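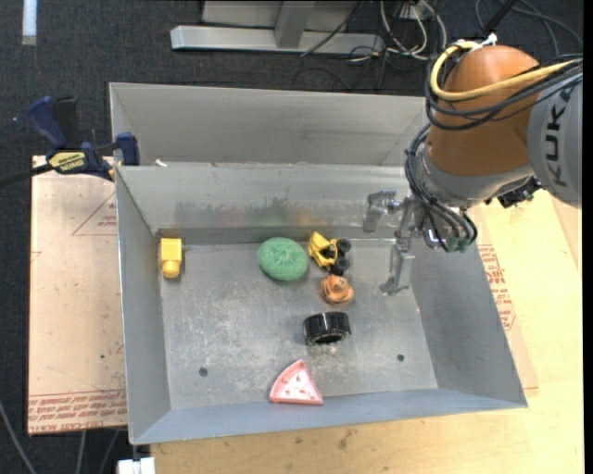
Gripper misses items near the bin wall

Our student club has a bin picking project due in April. Picks in the middle work, but near the walls the arm stops or the fingers close on nothing. We have logged 300 tries. Any ideas?
Ottar Halvorsen

3 comments

Hubert Wilczyńska
Check your bin pose first. Ours was off by 20 mm after the bin got bumped. Then drop any grasp where a finger would hit the wall, and try turning the wrist so the fingers line up with it.

Prilo
same problem last year, we used a bigger bin

1,694 views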